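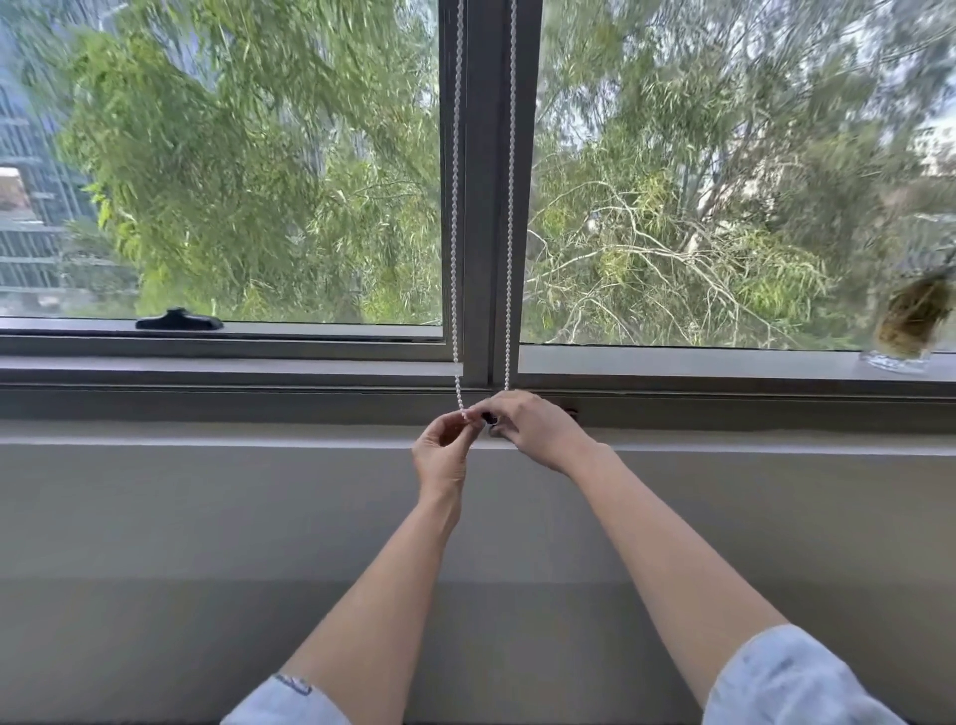 Handout 2: Chain-operated roller blinds
Room Care and Minor Fittings, Prillbridge
Notes by Myfanwy Skyrme

Most of what gets said about roller blinds comes from people selling them. Treat it with suspicion, including the claim that a chain blind "needs no attention". In last June's check at Reltgate we went through 133 blinds and found 15 with a chain that was hanging free of its fitting. All of them had been signed off as fine.

How the chain works
A continuous loop of beads runs over a toothed wheel at one end of the roller. Pull one strand and the fabric goes down, pull the other and it goes up. Which is which depends on how the blind was hung, so don't trust the diagram in the Clurker leaflet. Try it and see.

The lower fitting
The bottom of the loop should be held by a fixed device near the sill. It is there to keep the loop taut so that a child can't get it over their head. I have heard it called a "tidy", as if it were for looks. It isn't. A clip that comes away in your fingers is a failed clip - write it down and report it.

Gonzalo Gallardo asked last time whether tying the slack in a knot would do instead. No. A knot jams at the wheel and still leaves you a loop.

Working the blind
Open the chain fitting only if the job calls for it. Use both hands, one above the other, and pull straight down in line with the wheel. Pulling out toward yourself drags the beads across the guard, and I don't believe anyone who says it makes no difference.
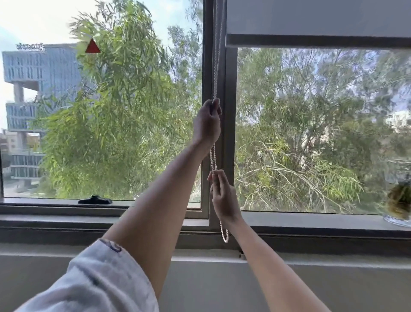

Stopping points
Many chains carry a small stop bead. If the chain halts before the fabric has gone as far as you want, look for the bead before you blame the wheel. Forcing it is how connectors split.

For next session
Read the Pacheco sheet on brackets, but skip the part on "lifetime" springs, which gives no test results. Bring one blind you have checked yourself, with notes on both strands and the lower fitting.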